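Features > Technology > On the Floor

The Table Is the Easy Part

An afternoon at Trisance, where the robots mostly work inside a computer

The invitation promised "a live demonstration of autonomous handling." What Trisance had set up for its open day, in a low brick building on the edge of Lakeck, was rows of folding chairs, a coffee urn and a very large screen. The robots were on the screen.

I should say that I like robots, and have liked them long enough to have sat through a lot of demonstrations. I have seen an arm fold a towel at a speed that would get a teenager grounded. I have watched another pour a drink while an engineer stood by with a mop. So when a company asks me to drive out and look at a simulation, I want to know what it is selling, and who is supposed to be buying.

Trisance is selling software called Geltari. The idea is simple enough to explain over bad coffee. Teaching a robot arm to pick things up takes a great many tries, and tries in the real world are slow and sometimes expensive. Inside Geltari, the arm can practice all night on a copy of a workroom, and no one has to reset the table. When it has learned enough, the company says, you load what it learned into a real arm and put it to work.

The presenter gave us the number early and then gave it to us again: 3145 practice runs finished in the week before the open day. It was printed on the handout as well. I asked how many of those had ended with the object where it was meant to be. The answer was that success "depends on how you define the task," and we moved along to the screen.

The software draws a good room. There's a concrete floor with yellow stripes, a plain wall, even an electrical outlet down low with nothing plugged into it. A white arm made up of smooth round sections works over a wooden tabletop, and its shadow goes with it. The objects are small. I had expected car parts, or at least a box.

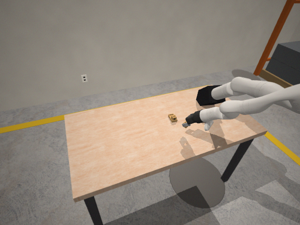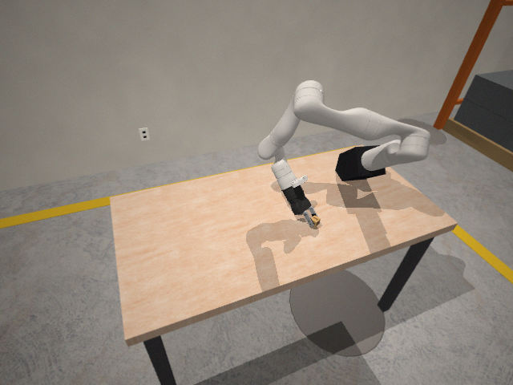
Two views from the Geltari simulator: the white arm and its black gripper at work over the tabletop. The small tan cube is held in the second.

The cube is what the crowd seemed to enjoy. People leaned forward when the fingers were on it, the way they do at a claw machine. I leaned forward too. Then I thought about what we were leaning forward for. A cube has flat sides and stays the shape it is. It is about the kindest thing you could hand a machine with two fingers, and in a simulator it weighs exactly what the programmer says it weighs.

The toy vehicle interested me more, with its blocky body and its recesses along the sides. That is closer to what a warehouse or a kitchen drawer would throw at a robot. I asked whether the arm did as well with odd shapes as it did with cubes. "We're seeing strong progress" was the reply, and someone in the row behind me laughed into a cup.

The people from Trisance were friendly and plainly worked hard. They were also vague in a practiced way. A slide claimed that training time had been cut by nearly 50 percent. Cut from what? From an earlier version of Geltari, I was told when I pressed — so the product had beaten itself. A second slide listed 26 tasks the arm could learn. We saw a small part of that list.

There was one real arm in the building. It belongs to Ung, a packaging outfit down the road that has signed on as the first customer, and it was in a back room behind a glass door. The tour stopped at the glass for five minutes. The arm was parked. A trial at Ung's own plant is due to start in May, and until then no one was willing to say how much of what the software learns survives the trip into a room with dust, bad light and a table with one short leg.

That gap is an old problem in this field and Trisance did not invent it. But it is the whole question, and I drove a fair distance to hear it treated as a detail. The simulator looks good. I believe the arm in it can pick up a cube. I would like to see the one behind the glass door do it, with an object I brought from home.

I asked if I could come back in May with a shoe. They took my card.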